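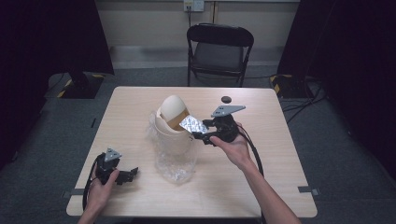

Subject: Re: Packing of shared containers, Furcombe pantry store
Date: July 26, 2020
To: Furcombe stores list

Members are asked to note the following reply from the Stores Office.

> Our section received 7 containers from the Joser shelf with no name on
> them. Are we to return these, or may they be relabeled and kept?

Unlabeled containers are to be returned to the Joser shelf. They may not be relabeled by the receiving section.
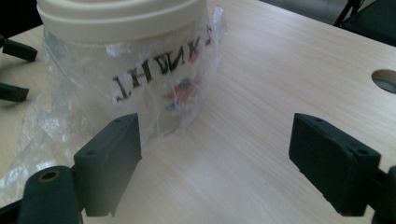
The labeling rule adopted in January remains in force. Each container is to carry the name of its section, and the name must be readable once the container has been packed. Dark handwriting across a clear plastic bag, as on the cream-white container, can read backward from the other side, and a second label on the lid is therefore required.

Bags are issued in packs of 25. Sections needing more than 20 packs should apply in writing to the Vītola office.
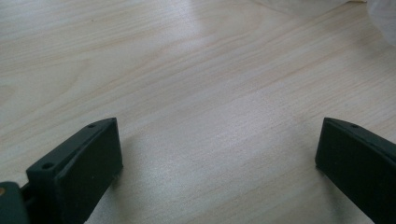
Applications received after the monthly order has been placed will be held for the next one. The Prasier annex orders separately and should not use this list for that purpose.

Stores Office, Furcombe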